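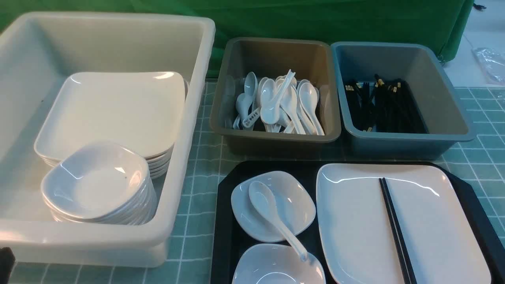
A place setting on its serving tray, with the stock of plates, bowls, spoons and chopsticks in their tubs behind it.

What a Table-Setting Service Should Promise

Flunda, the tray-setting service now offered by Bachmann to hospitals, residential homes and staff dining halls, has been presented to our members as a complete answer to a dull and costly task. The offer consists of a leased two-arm station, a library of trained settings, and a support contract. Our association has been asked whether it should recommend the service. This essay sets out why our recommendation, for the present, should be a limited one.

The task deserves more respect than the sales literature gives it. A full setting calls for a plate, small bowls, a spoon and a pair of chopsticks, each drawn from a separate supply and each presenting its own difficulty. Square plates nest closely, and a machine that lifts from a stack must take one and leave the next. Pinched-corner bowls sit inside one another at slight angles. Porcelain spoons in a tub lie across each other in every direction, and the one on top is seldom lying in a convenient position. Chopsticks are thin and dark, and they must be taken two at a time and laid side by side. A person does all of this while thinking of something else. The service is priced as though a machine could do the same.

Bachmann states that a station completes 88 trays in an hour. We do not dispute the figure as a record of what was achieved under the company's own conditions. We do question its use as a headline. The same document, in a table near the back, gives 83 percent as the share of trays that required no correction by an attendant. A kitchen manager who reads the first figure will plan staffing around it. A kitchen manager who reads both will keep an attendant at the station, and will need to ask what the lease is then saving.

The trial at Flurport gives a fairer picture. Over the trial period the station there set 531 trays, and the staff kept a written log of every intervention. Most of the entries concern spoons. The kitchen had been advised to fill the spoon tub loosely and to no more than a certain depth, and when this was followed the number of corrections fell. That is useful advice, and it ought to appear on the first page of the operating guide. At present the kitchen must learn it by telephone.

There is a wider point here about who adapts to whom. The service works best when tubs stand in fixed places, when the mat beneath them is marked with a grid, and when only the approved tableware is used. None of these conditions is unreasonable. Taken together, though, they amount to a change in how a kitchen is run, and the cost of that change falls on the customer. A home that has bought its bowls piecemeal over the years may find that it must replace nearly 2 shelves of perfectly good porcelain before the station can begin. The contract should say so plainly – and the price should reflect it.

Some members have argued that the association should wait for the competing kit from Rallomgate, which is sold outright and allows the buyer to record new settings without a technician. We see the attraction. Ownership suits small kitchens, and the freedom to teach a new layout would matter greatly to those that serve different menus through the week. The kit comes with no support of any kind beyond a manual, however, and few of our members employ anyone who could repair it. Leasing remains the more sensible course for most of them.

We therefore propose that the association endorse the Flunda service only where three terms are written into the agreement. The rate of uncorrected trays should be stated beside the hourly rate, in type of the same size. The list of approved tableware should be supplied before signature. The customer should be free to end the lease without penalty if the agreed rate is not reached in its own kitchen, with its own staff filling the tubs.

Bachmann has indicated that it will respond to the first two terms. The third remains under discussion, and members who have been offered a contract are advised to hold their signature until a reply is received. Comments on this position may be sent to the association's office before 1st September.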